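Home About Stories Recipes Newsletter Contact

Bread, patience and the long way round: an afternoon with Glykeria Kalogeropoulos

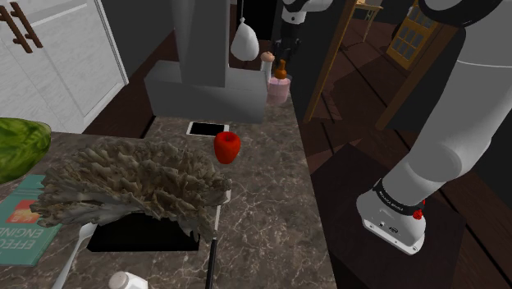
I had been meaning to talk to Glykeria for the better part of a year, ever since a friend pressed half a loaf of her olive bread on me at a bus stop and told me not to toast it. So when she rang one Tuesday in May and said I could come over if I didn't mind her working while we talked, I cancelled the dentist and went.

She bakes from the back of a narrow shop called Heleo, on a street with a launderette, a key cutter and a very good greengrocer. She opens at 9 and is usually sold out by early afternoon, at which point she turns the sign round and starts on the next day's dough. I arrived just after the sign had turned.

"Sit there, not there," she said, moving me from one stool to another. "That one is for the flour man. He comes at three and he has a bad hip."

She grew up above her uncle's bakery, Nikolaidis, where the ovens were lit before anybody sensible was awake and the children were sent down in their pyjamas to fetch the breakfast rolls. I had expected her to tell me she always wanted to bake, and she laughed at me quite a lot for that.

"I wanted to be anything else! I wanted to work in an office with a carpet. My uncle smelled of yeast at weddings, at funerals, at the beach. I thought, no thank you. I did bookkeeping for a paint firm, Lakier, for years and years, and I liked it. I had my own kettle. I had a drawer with biscuits in it. I was good at it too, I could find a missing penny in an afternoon."

What changed, as she tells it, was a wet winter and a bad cold. She was off work for a fortnight, bored to tears, and there was a bag of rye flour in the cupboard that she couldn't remember buying. She mixed some with water in a jam jar and left it on top of the boiler. By the time she was well again the jar had crept over its lid and down the side, and she was (her word) smitten.

"The first loaf was terrible. You could have built a wall with it. My neighbour Stilico was too polite, he ate it with soup every day until it was gone, and then he asked for another one. So what could I do? I made him another one."

I asked whether she still has that first starter, and she pointed with her elbow to a shelf above the sink. There are 2 jars up there, one rye and one white, and she feeds them before she has her own breakfast. When she goes to visit her sister she takes a spoonful of each along in her handbag, wrapped in a tea towel. I said that sounded risky and she told me about a train journey, a hot carriage and a lining that had to be cut out with nail scissors, which I will leave to her to tell properly.

We talked for a long time about flour. I will spare you most of it, though I wrote pages. She mixes three kinds for the everyday loaf and changes the balance with the weather, a little more wholemeal when it turns cold, a little more water when the bags come in dry. She weighs everything in grams and has no patience with cups. Her standard loaf begins with 500 grams of flour, and she thinks that is the right size for anyone starting at home as well.

"People make it too small because they are frightened, and then it dries out in the oven and they say, oh, I can't bake. You can bake! Make a proper loaf. If it goes wrong you have breadcrumbs until Christmas."

Her other piece of advice was to stop fussing. She lets the dough rest for nearly 2 hours before she so much as looks at it, and she is firm that the time is for the baker as well as the bread. She does the crossword. She rings her sister. In the warmer months she takes a chair out to the back step and shells peas - she did this while I was there, and gave me a bowl and a share of the peas, and I am slow at it.

I wondered if she ever thought about a bigger place. She has been asked, more than once, and there was an empty unit by the station that would have suited her on paper.

"I went to see it. Lovely windows. But I stood there and thought, who will come in and tell me about their knee? I know all the knees on this street. I would have to hire someone for the till and then I would be jealous of them."

The flour man came at ten past three and took his stool. He was given coffee and the heel of a seeded loaf with butter on it, and the two of them had a long discussion about the price of spelt that I couldn't follow. I shelled the last of the peas. When I got up to go she wrapped an olive loaf in paper and wouldn't hear of money, and she called after me down the street, loudly enough for the key cutter to look up, that I was on no account to toast it.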